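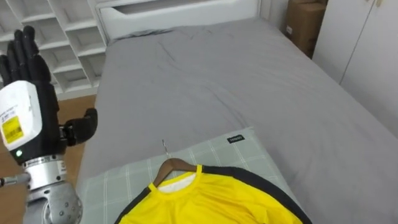
Gray fitted sheet, pulled smooth.

The Kyei Bedside Prayer Kneeler

$78.00
In stock. Ships from our shop in Drerstead.

Color: Oatmeal / Deep Blue / Moss
Quantity: 1
Add to cart

A lot of us learned to pray on our knees beside the bed, with a parent kneeling next to us and the lamp still on, and a lot of us quit somewhere along the way when the floor got harder and the knees got older. The Kyei is for anyone who would like to go back to it. It's a low padded kneeler that sits on the floor alongside your bed, so you can lean your elbows on the mattress the way you did when you were small and stay there as long as you've got something to say (or as long as you need to be quiet, which for some of us takes quite a bit more practice!).

We started out making full-size kneelers with armrests and book shelves for chapels, and we still make those and love making them. But people kept writing to ask if they could buy just the bottom part. They had a small bedroom, or they shared one, or they simply didn't want a piece of church furniture standing by the closet all day. So the Kyei is the bottom part, more or less, with a good deal of fussing over the cushion.

The pad is two layers. The lower one is firm and keeps you up off the boards, and the upper one is softer and gives a little around the kneecap. We tried it with a single thick layer for a long while and it felt wonderful for a minute and then rather like kneeling in bread dough. The cover is a heavy woven cotton that zips off for washing. The frame is solid maple, rubbed with oil, and there are felt strips underneath so it won't mark a wood floor or wake the house when you slide it out.

Height is 7 inches with the cushion on. Most people find that comfortable next to an ordinary bed, but if yours is a very tall one, with a pillow-top mattress and a box spring and all the rest, please measure first. Kneel on a folded blanket or a couple of firm cushions stacked to that height and see where your elbows land. If they come up around your ears, take a look at the Drullness, our taller model, which is the same kneeler on longer legs.

Details
Solid maple frame, oil finish
Two-layer cushion, removable cotton cover
Felt strips on the base
Height: 7 inches
Holds up to 300 pounds
Arrives assembled

Care
Machine wash the cover cold and hang it to dry. Zip it back on while it's the least bit damp and it will pull nice and snug. Wipe the frame with a soft cloth, and when the wood starts to look thirsty, a little furniture oil will bring it right back.

With every Kyei
We tuck in a copy of Zillance, our small booklet of evening prayers. It has a psalm and a short prayer for each night of the week, plus a few for the nights that don't go to plan: when you can't sleep, when somebody is sick, when you're angry and would rather not pray at all. The type is large enough to read by a bedside lamp. Extra copies are $2 each and fit in a regular envelope, if you'd like to mail one to a friend.

Questions we get
Can two people use it together? It's made for one. Couples usually order a pair and set them end to end, or one on each side of the bed.

Will it slide under the bed? Under many of them, yes. You'll want a bit more clearance than the height listed above.

Can I get a replacement cushion? Yes, in all three colors. Write to the shop and tell us which model you own.

Prices good from 1 Apr 2024.

You may also like
The Drullness Tall Kneeler
Kyei Replacement Cover
Zillance Evening Prayers, single copy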